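Chapter 7
Teaching by Showing

A robot arm can be programmed line by line, and for welding or pallet work this is still the usual way. Household jobs are harder to write down. A cushion bends when it is picked up, and a chair is seldom left in the same place twice.

In this chapter we look at two ways of showing a robot a task. In the first, a person takes hold of the arms and moves them by hand. In the second, an operator steers them by remote control while the joint angles and camera views are stored, often 30 times a second. One run through the task is called a demonstration. The Zellura exercises at the end of the chapter use a set of roughly 2,000 demonstrations.

Soft items and small furniture are common practice material for two-armed robots.
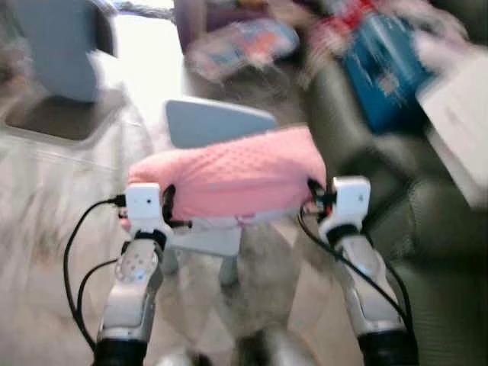

A pink cushion and a child-sized chair, from the robot's side:
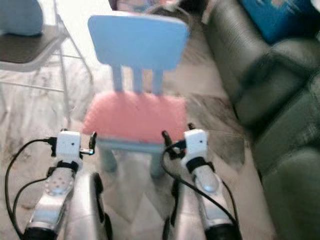
Floor Jacobs would start learners on remote control, and remarks that pushing the arms about by hand puts the teacher's own body in the camera's view, where the robot may learn to expect it.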